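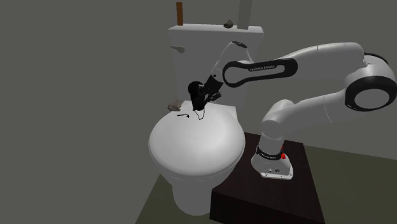
The bathroom cell in the simulator, with the arm over the closed lid.

I promised Sevim Kırmızıgül I would write this down while I still remembered it, so pour yourself something and settle in, because I do tend to go on a bit.

The cell is the one we call Caverer, and it lives entirely inside the computer. I look after it the way my uncle looked after his greenhouse, which means I'm in there most evenings moving small things a very small distance. The arm is a Panda on a brown stand, next to a toilet, and the job is picking little items up off the lid. Stones, mostly. There's one on the lid now and another up on the tank, and I've grown fond of both of them (Sevim thinks I should name them, and I'm holding out).

All through March the arm had a bad habit. It would come down nicely, stop just over the lid, and then shiver. If you left it alone, the shiver grew until the whole run had to be thrown away. I blamed the stones first. They're lumpy, and lumpy shapes are hard work for the contact solver, so I swapped in smoother ones and spent a happy evening feeling clever. The shiver came right back.

Then I blamed the stand. I had set it up by eye, and it was 4 millimeters lower than the number in my setup file. Fixing that was worth doing, and I'd tell anybody to check the base height before they touch anything else, but it only made the shiver start a little later!

It was the cable. There's a thin black one hanging under the gripper in a loose loop, and I had built it as a chain of 30 little links when I was feeling ambitious. Every time the hand got low, the last few links brushed the lid and bounced, and the bounce went right back up into the wrist. Meirion Harries spotted it over a video call after watching for about 20 seconds, which was kind of him and a tiny bit annoying.

So I cut the number of links down, gave each one more damping, and turned off contact between the cable and the lid. The cable can pass through the lid now if it dips far enough, and I can live with that. I also slowed the last part of the descent, saved the new rest pose, and wrote the base height in the notes in capital letters.

After that I left it going overnight and got 323 runs without a shiver. A few missed the stone completely, but that's a grasping problem and I'm putting it off until I've had a proper weekend.

Next on my list is the flush handle. Sevim would like the arm to press it, and I haven't even given it a hinge yet. If you've set up a small spring lever like that and it behaved itself, please leave me a comment with your stiffness numbers.

Posted Apr 11, 2024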